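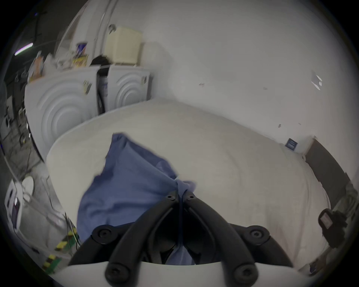
By Debora Orlandini | Updated November

Household robots: your questions

Can I buy a robot that folds laundry yet?
Not one I would tell you to buy. There are machines that fold flat towels on a bench, and shops do use them. A machine that takes whatever is lying on your bed and deals with it is still lab work.

Why is cloth so hard?
A box keeps its shape when you pick it up. A shirt doesn't. Every grab makes a new shape, and the sleeve you wanted may now be under the rest.
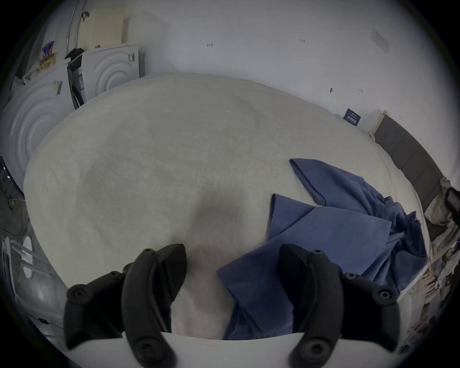 Blue cloth crumpled on the bed.

How do the machines learn it?
Mostly from people. Someone does the chore with a gripper in the hand, over and over, and the software studies the recordings. Khải Tiêu at Skimness told me his group wanted 200 good runs of one chore before they trained anything -- and they threw out 34 of the first batch.

Do two hands help?
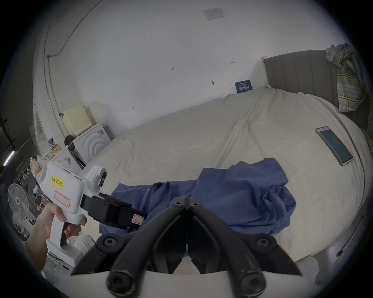 Yes, a lot. One holds a corner still while the other pulls the cloth straight. With one arm you need a table edge or a clip, and it is slow.

What about shop floors?
Further along. Zukavano runs a packing line where the parts always arrive the same way up, and it does fine. Mixed bins still go to people.

What would a home model cost?
Prikance has talked about a lease and has not given a price. I will add one when they do.

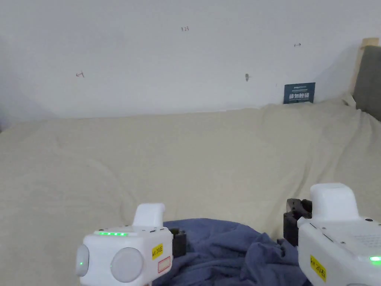 How fast are they?
Slow. The best towel demo I have watched took 30 seconds for a single fold. A shirt took several minutes and needed a restart.

Which chores will come first?
Floors are done already. I would guess clearing a table next, then loading a washer. Making a bed is a long way off -- the sheet is bigger than the arms can reach.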